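Threads > Home & Tidying > Bathroom stuff

Posted in: Small Spaces, Sorting It Out

Moved into the place on Gerkham in March 2019 and never sorted the bathroom shelf properly. Finally doing it. Thread as I go.

Rule for today is that everything comes out of the bathroom and gets sorted on a table. I've tried doing it in the cupboard and I just push things to the back.

Baskets first. The round white one has slots all around the side and a handle over the top, so it's the one I can carry to the sink.

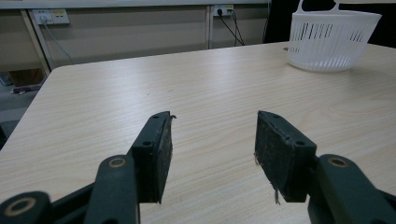 BASKETS

Picked up the white one at Endgate for 6 dollars. There was a nicer grey one at Wieczorek for 18 but it had no handle and I wasn't paying triple for a colour.

Slots are good for anything that goes back damp. My old tub had a solid bottom and there was always a grey puddle under the shampoo.

Only downside is that small stuff pokes through. Hair clips and tweezers will have to live somewhere else.

The clear basket is the other option. Ribbed sides, and you can sort of see what's in there without digging. I'm leaning towards that one for bottles.

Pump bottles are the awkward ones. They're tall, the nozzle sticks out to the side and catches on everything. I pick them up by the neck, right under the pump head, and put them in last.
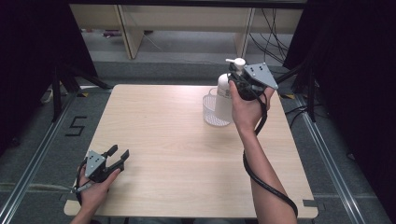 BOTTLES

White pump bottle is staying. I refill from a 1000 mL pouch, and a 315 mL bottle is the size I like by the sink — anything bigger tips over when you lean on the pump.

If you refill, write what's in it on the bottom. I've washed my hair with hand lotion once and that was enough.

Turn the nozzles to face the middle of the basket before it goes on the shelf. Otherwise you set one off with your sleeve.

Someone asked about lids. I don't use them. Lids end up stacked on the floor of the linen closet at my place and have since Drerncombe, two apartments ago.

Next up is the drawer with the travel sizes — probably not until April.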